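Home Grippers Wrist cameras Controllers Spares Basket

Kuslow parallel gripper, narrow fingers

I've put this one on the front page because so many of you asked what I'd fit for light, floppy things, and after a fortnight of trying it on silk roses at our Brumcombe workshop I'm rather taken with it! Artificial flowers are a proper nuisance to pick up. The stem is thin, the head is heavy for its size and the petals get between the camera and the very bit you're trying to hold.

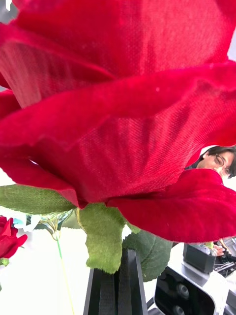 I'd go for the flat finger plates over the padded ones, at least for stems. The padded set (we sell both) felt kinder but let the flower roll round, and then you're chasing it. Set the force to 312 on the Plarero controller and work up from there - I started at 1000, silly me, and squashed a sepal. 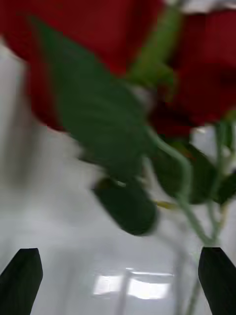

Speed matters more than I expected. My colleague Lamisi Aryee likes everything quick, and she's welcome to it, but the wrist view smears badly when you hurry and I'd sooner slow the last bit of the approach and see my stem. The Vallejo bracket lets you tilt the camera a touch, so do have a play with that before you blame the fingers.

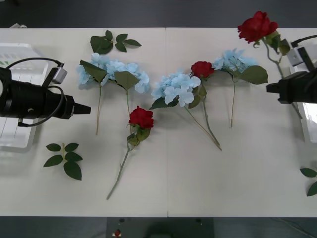
Hydrangeas next, which I'm dreading a little (all those tiny florets). Order code is 977, both finger sets fit the same body, and the cable is long enough for a two-arm table. Spare plates are back in stock in November.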